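Small dark blocks on a shelf won't stay upright

**Trinity Nakamura**

I have a handful of small rectangular blocks, nearly black, that came with a secondhand Dekonico desk set. I'd like to stand them in a row at the back of my desk, against the wall. One of them keeps ending up at an angle while the others stand fine. I don't want to glue anything down because I rent, and the desk belongs to the apartment. Is there a way to fix this without making a mess? They're also hard to see properly in the evening, as the corner is pretty dim.

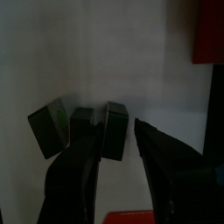 *The row against the wall, with the left one leaning.*

The wall is smooth and pale, so marks would show. I've tried turning the leaning one end over end and it made no difference.

**Ghada Sleiman**

Check the bottom of the block first. Old sets often have a bit of dried glue or felt left on one end, and that is enough to tip something that small. Scrape it off with a fingernail or a plastic card. Then set the block on a flat piece of glass and see if it rocks. If it does, lay a sheet of fine sandpaper on the glass and rub the bottom over it, 20 strokes, turning the block halfway through. Try the sanding on the end nobody will see.

If it stands straight on the glass, your desk is the problem. Move the whole row 2 inches along and try again.

For holding them, use museum putty. A piece the size of a peppercorn under each block is plenty. It peels off a finished desk, but test it somewhere hidden first and don't put it on bare wood or on the wall paint.

As for the light, dark things in a dim corner only show along their top edges. A small clip lamp off to one side would help more than a brighter ceiling bulb.

**griltudcombe661**

just lean them all the same way, looks like you meant it

**Trinity Nakamura**

There was a hard spot of glue on one end. I've scraped it off and ordered some putty. Will try the lamp too.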